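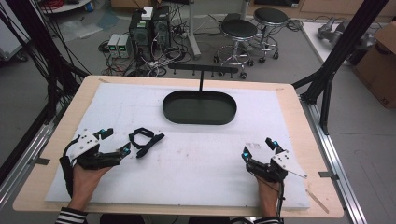 The little black stand with the hooks, on the white foam board.

Right so I said I'd write up the earring clear-out and it's been weeks, sorry. Typing this on my lunch so it'll be quick.

I used to own 84 pairs. Eighty four! I know because I had to write them all down for the contents insurance when we moved to Ponthorpe, and I remember sitting on the floor with the list going, who is this woman. Most of them were from my market years. Two dollar hoops, resin things, one pair shaped like prawns that I will defend to the grave.

Anyway. My ears started playing up in November. Itchy, then weepy, then one lobe swelled up so much I couldn't get the back off and had to go next door and get Annunziata Donati to do it with her reading glasses on and a bit of olive oil. She was very calm. I was not. The chemist reckoned nickel and told me to stop wearing anything cheap for a while and see the GP if it didn't settle. It settled, mostly.

So that was the push. If I can't wear half of it why is it in the house.

How I did it, for those who asked (Mpho, mainly):

Tipped the lot onto a towel on the bed. Anything that had ever made me itch, out. No second chances. Anything missing a mate went in a jar. I was going to be ruthless with the jar and then I wasn't, it's on the windowsill, leave me alone.

Then the sentimental ones, which took a whole evening. Nan's clip-ons. I never wear them, they pinch like anything, but they still smell a bit like her dresser, or I've decided they do. Kept. The silver drops from Owen, kept, obviously, he reads this. The big gold ones from my cousin's wedding -- beautiful, weigh as much as a ham, gone to Mpho who has the neck for it.

What was left I wanted to keep out where I could see them. Drawers don't work for me. If it's in a drawer I forget it exists and buy it again, which is how I came to have three pairs of the same green studs. Hooks are the go. Drops and hoops hang up, studs go in a dish, and once it's full it's full. One in one out. I've stuck to it so far apart from one slip at the Liltari craft fair and that was a birthday.

Cleaning, quickly. Warm water, drop of dish soap, old soft toothbrush, dry them properly. Don't do pearls like that, just wipe them. Don't do what I did in my twenties with the toothpaste either, it scratches.

I sold a few of the nicer ones online and made about 200 dollars, which went staight on a pair of titanium sleepers and a pub dinner. The sleepers are so plain. I've had them in day and night and not one itch. Bit annoyed I didn't do it ten years ago.

The rest went to the op shop in a biscuit tin, prawns excluded.

Next up is scarves and I'm already dreading it, there's a whole suitcase under the spare bed I havent opened since we moved. If anyone knows how to get a musty smell out of wool without wrecking it, comment please. Tried bicarb. Now it's musty and has bicarb in it.

Ok lunch is over, gotta run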